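Wevero method

The Wevero method is a way of arranging a work surface so that the middle stays clear and everything in use is kept near the back edge. It is credited to Isamu Higuchi, whose handbook on the subject runs to 684 pages. Claims made for it are large and the evidence is thin. 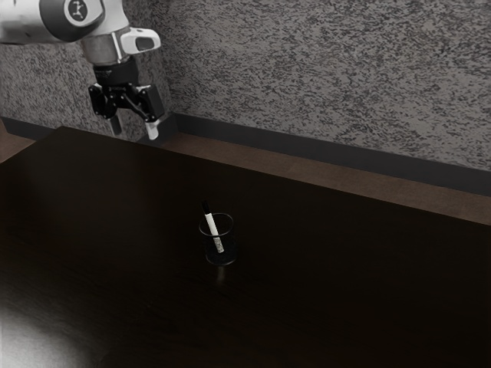 Origins

Higuchi said he worked out the rules at Tapsell, a bookbinding shop, over a single July. No notes from that time have been published. Former binders there have described much the same habit as ordinary shop practice, and the handbook does not say what he added to it, apart from the name.

Rules

The handbook gives four rules, though the third and fourth say nearly the same thing. Items are placed by how often they are picked up, and the user puts each one back before reaching for the next. Left-handed users are told to reverse the layout - a point the first printing left out.

Claims and criticism

Supporters often cite a survey of 2,201 readers of Jarkia, a trade newsletter, in which most reported getting more done. The readers had chosen to answer, and their output was never measured. Aba Aidoo, reviewing the method on 2021-10-15, wrote that the survey "shows that people who like tidy desks like tidy desks." She also noted that the newsletter sold the handbook by mail.

A later version, sold as Ruvanine, drops the fourth rule and adds a paid course.

See also

Bench work
Desk
Time and motion study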